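Writing the rules for recording wiping work
July 24, 2025
by Roksolana Marchuk

In January I was asked to write the recording rules for our cleaning tasks at Plandel. I said yes quickly, and I thought it would take me one afternoon. We are now at version 7, and Ese Nwosu still sends me comments on it.

The work looks simple. A person does a small household job, like spraying and wiping, and we record how the hands and the tools move, so that a robot can learn from it later. But every operator has an own idea of what is a "normal" way to wipe, and before we had rules, each of them also had an own idea of when a recording starts.

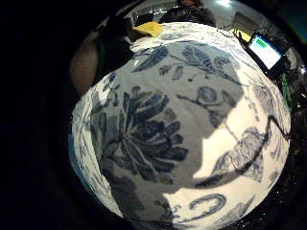

My first version had a long chapter about the movement itself: how to hold the cloth, from which side to begin, how fast to go. I have deleted almost all of it. Intan Majimbun, who reviews our recordings, told me that the operators who followed it moved like people who are afraid of the table. A robot that learns from this will also be afraid of the table! So the rule is now one sentence: do the job as you would do it at home.

What I kept are the rules about everything that is not the movement. The start and the end are marked by hands lying still for a moment. The operator does not talk to visitors during a recording. The markers must stay clean and flat, and if one corner is lifting, we stop and change it.

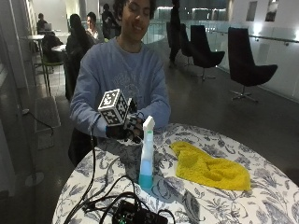 Glove with marker cube, spray bottle and cloth on the round table.

The strictest rule is about where a marker is fixed. It may be on the glove or on the object, but the log has to say which one, before the recording begins and not after. We learned this from an old set with 944 recordings, where 38 had the wrong entry. Abrehet Gudeta found them by looking through the whole set again, and I still owe her a dinner.

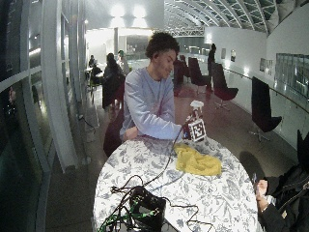 Cables have their own paragraph. The operator should be able to reach every object without pulling on one, and this is checked with a slow test movement to all sides. I wanted to give a minimum length in the rule, but tables are different and people too, so the test movement is better than a number.

Then there is the background. Some colleagues want only plain surfaces and an empty room. I argued against it, and for now I have won. Homes have patterned things in them, and people walk past. We write down what was there and we do not clean it away.

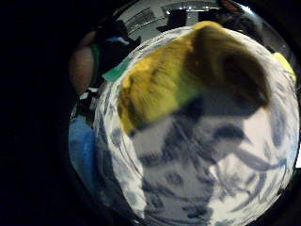

One question is still open for me: what to do with blurred moments. Wiping is fast at close distance, and a camera near the hand will blur sometimes. Mairéad Brophy would throw out each such piece. I would keep it with a label, as long as the start and the end are clear. In version 7 it says "keep and label", with her objection printed under it. If your team has a written rule for this, please send it to me, also if it is only half a page.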